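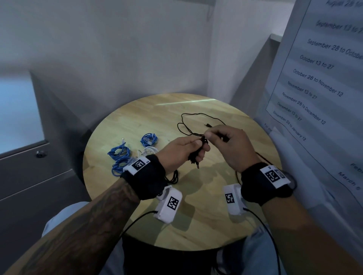 Keeping the Obi cell running: cables, wrist units and the monthly strip-down

Speaker notes, Rakiya Ekpo
35 minutes, questions at the end. Slides are on the Satlow shared drive under the cell name.

Opening

Say who I am and what I look after. I run the Obi cell at Satlow with Tobiloba Balogun. Halima Danladi had it before us and wrote the first version of the checklist, which people can take from the table at the back.

Say what the talk covers: one cell, how it is cabled, how we look after it, and what we changed after July. It does not cover programming. If anyone wants the gripper code they should talk to Somtochukwu Amadi in the break.

Ask who in the room has lost a morning to a bad lead. Wait for hands.

What the cell is

Keep this short. The cell has an arm on a pedestal, a controller, a small network switch, a PC, and a table where a person does the job by hand so that the arm can be taught from the recordings. The person wears a unit on each wrist. Each unit has a strap, a sensor module, and square printed markers that the cameras use to find it. A thin wire comes off each module and goes back to the PC.

The jobs we teach are small ones: sorting leads, untangling them, coiling them, putting a plug where it belongs. We use our own spare leads for this, so the spares box and the training parts are the same box. That has caused some of our trouble and I will come back to it.

Point out that the controller and the arm came as a set from Avach. Everything else was added by us, and most of our faults have been in the parts we added.

What goes wrong

Give the log. We have 409 entries since the cell was put together. Tobiloba sorted them by cause. The largest pile is cables and connectors. After that comes markers, then straps, then software, then the arm.

People expect the arm to be near the top. Let them look at the chart for a moment before moving on.

Typical cable entries, read two or three aloud:

"Left wrist unit drops out when hand goes past the middle of the table."
"Camera not found on start. Reseated plug, fine."
"Camera not found on start. Reseated plug, fine." (Same camera, next entry down.)
"Network slow to controller. Swapped lead. Old lead put back in box."

Stop on the last one. The old lead went back in the box. It came out again later and went on to a different port, and Rakiya Chukwu spent a whole afternoon on it. We now have a rule for this.

How we route things

Slide with the plan of the cell. Talk through the runs in order, starting at the PC.

Network leads go along the back and stay off the floor. They have slack at the switch end only. If there is slack at both ends somebody will pull on one and not see what happens at the other.

Camera leads are tied down near the camera, close enough that a tug on the lead does not reach the plug. We used to tie them at the first convenient bracket. The plugs worked loose.

Power has its own side of the cell. Where it has to cross a data lead it crosses at a right angle.

Wrist unit wires are the hard ones. They have to move with a person. They come down off the wrist, past the edge of the table, and are clipped below it. The wire needs enough length for the person to reach the far side of the table with either arm. Measure this with the tallest person who uses the cell. We measured it with Halima, and then Somtochukwu sat down and pulled a plug out.

Do not run the two wrist wires together. They twist around each other during a session and the person starts holding their arms oddly to make room, which then shows in the recordings.

If someone asks about wireless units: we tried a pair on loan. Charging them was one more job and we forgot to do it. No strong view beyond that.

Setting up the wrist units

This is the part of the checklist that new people skip, so go slowly.

Strap first, module second, wire last. The strap should be snug and should not turn when the person twists their wrist. The tag with the marker sits on top where the cameras can see it. The module hangs clear of the table edge.

Watches. We ask people to take them off or move them. A watch can sit across part of a tag, and once part of the square is covered the software may lose it or, worse, guess. Check the view on the PC with both hands over the table and then with each hand turned over.

Check that each tag number matches the wrist it is meant for. We have had left and right swapped for a full session. The arm learned it perfectly well and we had to throw it away.

Markers get handled all day and they scuff. Wipe with a dry cloth. If a corner of the black square has worn, print a new one. We print on matt paper as gloss throws the lights back at the cameras.

The daily check

It takes 12 minutes when nothing is wrong. Read the list off the slide, no need to add much:

Look along every run from plug to plug.
Press each plug home with a thumb.
Start the PC before the controller.
Confirm all cameras are found.
Put both wrist units on and move to the four corners of the table.
Move the arm to its home position at low speed.
Write your initials in the book, and anything odd, even if it went away.

On the last line, say why. The faults that went away are the ones we needed in the log. Before July people only wrote down what they had to fix, and a plug that needed pushing in was not counted as a fix.

The monthly strip-down

Tobiloba does this with whoever is newest, so that everyone has done it once.

Controller off and locked off. Key in the pocket of the person doing the work. No exceptions for "just a data lead".

Then take out every lead we added. Lay them on the table. Untangle them by hand, and take the time to do it properly. Find the connector end first and work back from it, loosening the loops. Do not pull a knot tight hoping it will pass. Where two hands are needed, one holds the bunch and the other feeds the plug end through. It is dull work and it is also when we find most of the damage, as you have the whole length go through your fingers.

Feel for flat spots, nicks in the jacket, and any place that is stiffer than the rest. Look into each connector with a torch. On network plugs, check that the clip springs back. On USB plugs, check that the metal shell is square and has no play where it meets the lead.

Then test. Network leads go on the tester. USB leads go on the PC with the longest transfer we have, and the person wiggles both ends while it runs.

Good leads are coiled and go back on, or go in the spares box. Coil them in loose rounds, same direction each time, with the connector on the outside where it can be seen. Do not wrap them round your elbow.

Bad leads are cut in half. This is the rule I mentioned. Cut it before you stand up. Somtochukwu objected to this on cost for quite a while and may do so again from the floor.

Spares and training parts

We used to keep one box. People would take leads out for a teaching session, tangle them on purpose, and put them back. Some had been tangled and pulled hundreds of times. Then one would go on the cell as a spare.

Now there are 2 boxes. Spares are tested and tagged. Training leads have a band of tape at each end and never go on the cell. The boxes are kept on different shelves. Rakiya Chukwu wanted them in different rooms, and we may still do that.

If a training lead is found on the cell, it goes in the log as a fault even if it works.

Arm and controller

Short section, as Avach services these. What we do ourselves: dust the controller filter, wipe the arm down, check the bolts at the base against the paint marks, and listen. If a joint sounds different, stop and ring them. We had one visit for a brake that clicked. They changed it in a morning. The cell then lost another day on a camera lead that had been knocked while the cover was off, and that one was ours.

After any visit, do the full daily check again from the top.

What changed after July

July was the bad month. Show the chart with the gap in it. Go through what we did, in the order we did it:

Everyone writes down faults that went away.
Strip-down every month with a name against it.
Boxes split.
Bad leads cut.
Camera leads tied close to the camera.

We made these changes close together, so I can't say which one did most of the good. Tobiloba thinks it was the tying down. My own guess is the boxes. Either way, say it plainly if asked, and don't claim more than the log shows.

What we still get wrong

Wrist straps stretch and we have no good test for it. We replace them when somebody complains.

The wires off the wrist modules fail where they leave the module. Enusden has a short sleeve that might help and has sent us a few. No result yet.

The book is sometimes filled in at the end of the day from memory. You can tell by the handwriting.

Questions

Have the checklist and the cut lead on the table to pass round. Repeat each question into the microphone, as the back of the hall could not hear last time. If it runs over, send people to Tobiloba at the side door and clear the stage for the next speaker.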